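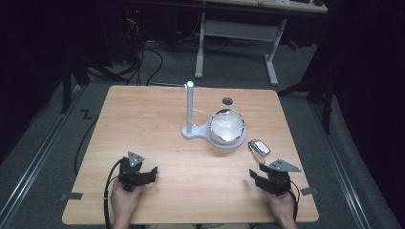

Work completed this period

Sadham Craft Studio - paper and surface techniques program
Report to the Mestberg Fund, Feb 9, 2020
Prepared by Oi-ling Tang

The grant covers two strands: background papers made with inks and paints, and a set of printed instruction sheets for home users. The first strand is complete apart from drying tests on the heavier card. The second is behind schedule.

We made 142 sample sheets. Of these, 26 were rejected for warping or for color that lifted when rubbed with a dry cloth. Most of the rejected sheets were on the lightest paper stock, which we have stopped buying. The remaining samples are filed by technique and paper weight, with the ink batch written on the back of each.

Gelatin plate printing gave the most even coverage. Plates made in house kept a clean surface for several sessions but tore at the corners when lifted. The Wenumano plate is tougher and can be left out overnight. Its surface holds a faint ghost of the previous print, so it has to be wiped down between light colors. Both types will stay in use.

Paste paper was added in place of the marbling trial. Wheat paste mixed with acrylic takes a comb pattern well if the sheet is dampened first - on unprimed card the pattern closes up before it dries. We now dampen every sheet on both sides.

Instruction sheets

Four of the nine sheets are written and have been tested by the evening class. The stencil sheet was returned with the most corrections, mainly on the order of the steps. It has been rewritten and will be tested again. The Msimang print shop has quoted for a first run of 2,000 copies, folded, on uncoated paper. The quote is within the printing line of the budget, but it holds only until the end of April.

Spending

Paper and card are over budget, as we had to replace the light stock. Inks are under by a similar amount. Staff time is as planned. We ask to move the unspent ink money to the paper line. No additional funds are requested.

Problems and changes

The drying rack arrived with 2 shelves missing and the supplier has agreed to send them. Until then the larger sheets are dried flat, and this limits each session to a small batch.

Next period

Finish the drying tests on heavy card
Write and test the remaining five instruction sheets
Retest the stencil sheet with the evening class
Confirm the print order with Msimang
Send a boxed set of samples to the Fund, with a key to papers and inks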